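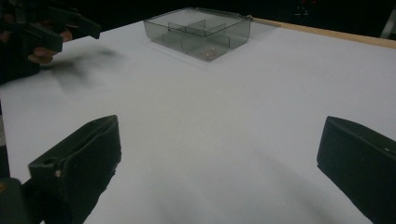 The operator's quota at the Wanum site was 100 accepted episodes per shift. She had 96 on the counter when the task sheet changed.

The new sheet was headed Stoyanova, revision 4, and dated 11/05/2018. It covered sorting into a divided box. Pick up the part, place it in the assigned compartment, release, withdraw both grippers to the start position, hold still. An episode ran from the first hold to the second. Anything outside the holds was trimmed by the software at Ondatgate, where all the recordings went overnight.

She read the sheet twice. Revision 3 had allowed a correction if the part landed in the wrong compartment. Revision 4 required it. One episode in each block was to include a deliberate error, followed by recovery.

She closed her hands on the grips and waited for the tone.

The difficulty was technical. She had placed parts correctly for so long that a wrong placement had to be planned, and a planned error had a different profile. The approach was too smooth. The pause before the correction came too early, by a fraction she could feel but had no means of measuring. She let the part fall on the wrong side of a divider, withdrew, returned, and moved it across. The checker, a program called Tokeck, took four seconds.

Rejected. Hesitation not consistent with operator baseline.

She tried it again with the left gripper. Rejected. She tried looking away at the moment of release, at the dark part of the room beyond the table. Rejected. The counter stayed at 96.

Her baseline, according to the terminal, had been computed from 999 episodes, the most the field would display. She opened the fault log and filtered for real errors. There were 200 of them, nearly all from her first weeks. She played several at normal speed. The hands in them were quick and uneven. They overshot, stopped, and went back – without any plan that she could detect.

She closed the log, reset the part, and swapped the grips, left for right. The sheet did not prohibit this. The handles sat badly and her thumbs were in the wrong place.

The tone sounded. She reached for the part and missed the compartment by a full cell.

Accepted, said Tokeck. 97.

She kept the grips where they were and waited for the next tone.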